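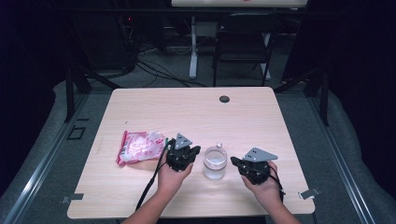 One reader wrote in after our last issue to say that a drone is just a fridge with ambitions, and could we please go back to covering bands with drummers. We read the letter aloud at the listening night in Herville, where it got a bigger hand than the support act.

The reader will be disappointed by this month's news. Wernent, the two-person outfit whose records have been clogging our shelves since the days when you dubbed them yourself and drew the cover in biro, have put out a new one. It's called Adisier, it comes on cassette in an edition of 90, and it has no drummer. It barely has notes. Side A is 35 minutes of a parlour organ with a slipping reed, recorded at a hall in Costa over one winter and slowed down until the wheeze takes on a sort of dignity. Side B is the same organ, only crosser.

Long-time subscribers will remember the first Wernent tape, which was mostly a kettle. There was the one with the shortwave radio after that, and then the regrettable vocal period, during which somebody recited tide tables through a length of garden hose. Your editor owns all of these and has played the hose one twice, the second time by accident.

Adisier is a good deal better. About ten minutes in, a low hum turns up under the organ and refuses to leave, and you start checking your own amplifier. Ours was innocent. The hum is on the tape, and by the end of the side it has more or less taken over the tune, or the place where a tune would be kept. Played quietly it's lovely. Played loudly it rattled a jar of screws off the shelf in the garage, and that was lovely too.

The sleeve notes run to 156 words, of which we understood the colour of the ink (grey). There's a long sentence on "the honour of the bellows" that we have decided to leave alone.

Wernent will play the whole thing through at the Herville listening night in May, starting at 8 pm, or whenever the organ has been got up the stairs. Last time this was 9.40. The room holds 89 and has never been asked to prove it. Bring a cushion, as the chairs were bought for a school and the school was right to get rid of them. Tea is by donation. Please don't use the urn during the quiet bits, although at the last show three people told us afterwards that the urn was their favourite part.

Copies of the tape will be on the table by the door, cash only. There are still a few of the kettle one left as well, and we'd take an offer.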